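Robot Shops Get a House Rulebook, Starting With the Plates

The rules for letting a robot arm handle things on a table now run to 117 numbered items, which is a lot of reading for anyone who only wanted a dish put in a rack.

The document was adopted by Brokadus, an association of small automation workshops, after a drafting process that began in November and was supposed to be over by Christmas. It covers arms working on tabletops near people, and it is voluntary, a word that appears in the text more often than "robot."
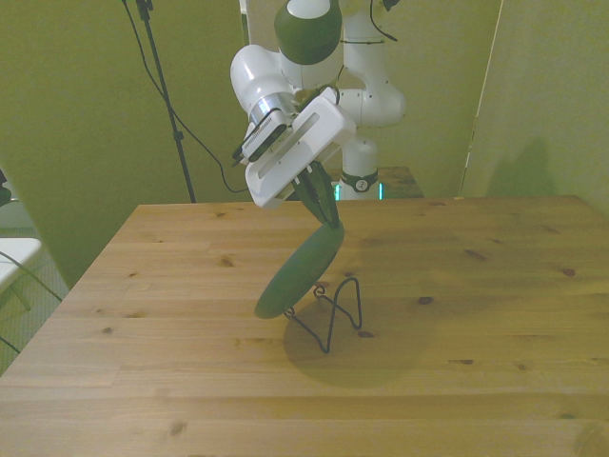 JAMANDEN, June 10, 2018 - Members who sign on agree to keep the area under the gripper clear of hands, to tie back any cable the arm might reach, and to write down every drop. Fingers must close on the rim of a plate or disc before the arm lifts, and the arm must slow down for the last 2 inches above a stand. An earlier draft said "slow down appropriately." Three meetings were devoted to "appropriately."

"We had people who wanted it at a crawl and people who wanted to get home for dinner," said Macarena Zapata, who led the drafting group. "The number is a compromise. Everyone dislikes it about the same."

Before a workshop can say it follows the rules, it has to log 500 placements in a row using the same object and the same stand. A dropped plate sends the count back to zero. So does a missing signature, as Omamero, one of the first shops to try, learned at placement 300.

"The arm was fine," said Damián Pereyra, its shop manager. "I was the one who went to lunch."

Not all members are charmed. Demetrio Ibarra, whose workshop voted against the text, said the section on labeling plate stands could be replaced by looking at the plate stand. He has asked for a shorter edition. Brokadus has referred the request to the group that wrote the long one.

Printed copies are free to members and come in a binder. A revised version is expected next year, with an appendix on bowls.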